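Home Guides Support Contact

Groto 268 Countertop Dehumidifier: Set-up Guide

Section 3. Placing and starting the unit

Before you start

Let the unit stand upright for two hours after unpacking. The room should be between 41 and 90 °F.

1. Choose a level surface. Leave eight inches clear on every side and twelve inches above the outlet grille.

2. Slide the water tank out and remove the foam block. Check that the float moves freely, then push the tank back until it clicks.

3. Plug the cord straight into a wall outlet.

CAUTION: Do not use an extension cord or a power strip.

4. Press POWER. The fan starts at once. The compressor starts up to three minutes later — this delay is normal.

5. Press HUMIDITY until the display reads 50. Bedrooms and closets can be set to 45.

Note: If the display shows E2, the tank is full or not seated. Empty it, refit it and press POWER again.

Section 4. Cleaning the filter

Clean the filter every two weeks, or when the CLEAN light comes on. In a room with pets, check it weekly.

1. Press POWER and unplug the unit.

2. Pull the filter frame out by its tab and tap off loose dust over a trash can.
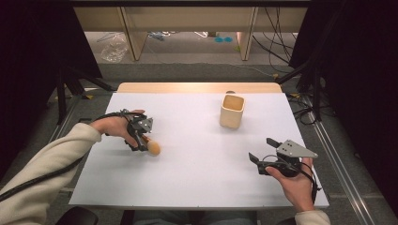 3. The intake slots behind the filter collect fine dust that tapping will not shift. Use something soft and dry. A makeup brush with a rounded head, like the beige one over the white tabletop, suits the slots well if you keep it for this job only. Brush along the slots, never across the metal fins.

CAUTION: The fins are thin and bend easily. Do not use a wire brush.

4. Rinse the filter in lukewarm water, let it dry fully and slide it back in. Hold CLEAN for three seconds to reset the light.

Comments (3)

Rok Stoyanova: Mine showed E2 with an empty tank. The float was stuck under a bit of foam. Fine now.

dillerham_dave: Does the timer reset after a power cut?

Pia: Yes — you have to set it again.

Related

Groto 268: Continuous drain hose
Replacement filter, part 1388
Error codes E1 to E6
Storing the unit for winter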